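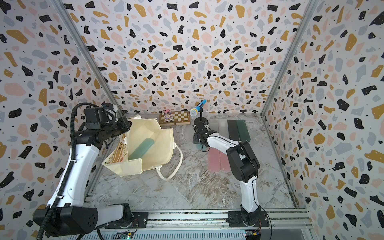
Grolik is a tea infuser that shuts itself off. You drop it in the mug, walk away, and when the leaves have steeped long enough a little wax-driven valve closes and stops the brew. No battery, no timer, no app! Our campaign opens in February and before then we want 100 people to live with one for four weeks and tell us everything. It doesn't matter if your kitchen is tiny or your counter is covered in things. Ours at the Sedoditz workshop is a gray-and-white marble pattern with terrazzo-style flecks on the walls around it, and we have found that a busy pattern hides tea drips very well (too well, so please wipe as you go).

We've been at this for a good while now. The first valve stuck open, the second stuck shut, and the one we're sending out is version 29. We love it, but we are four people who all drink our tea strong and black, and that's a terrible test group. We need green tea people, herbal people, people who forget the mug until lunch, people who use a giant pot and people who have never bought loose leaf in their lives.

What you'll get: one Grolik infuser in steel, a spare valve, and two bags of loose tea from Inthanon, a black and a roasted oolong. You keep all of it when the test is over. You'll also get your name on the thank-you page if you want it there, and first pick of colors when we open. 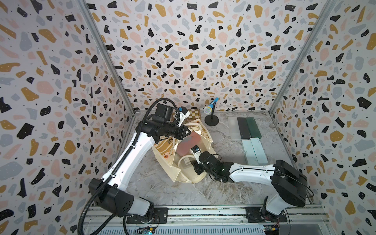

What we ask back is pretty simple. Brew with it at least once a day. Fill in the short form each weekend (it takes five minutes, and one-word answers are fine). Run it through the dishwasher if you have one, and hand wash it if you don't. If it breaks, send us the pieces! A broken one teaches us more than ten happy notes, and we'll mail a new one the same day.

You should be 18 or older and have a US mailing address. Please skip this round if you have backed our earlier project, the Wuvura lid. All 248 of you were wonderful, but we need fresh eyes, and there will be a backers' round later.

To sign up, email Kamonchanok Meesuk through the contact page with "Grolik test" in the subject line. Tell her what you drink, how you make it now, and what bugs you about it. Long rants welcome. She reads every message herself and answers within a week, usually with a mug next to the keyboard. Sign-ups close at 6 p.m. Eastern on the last day of the month, or when all the places are filled.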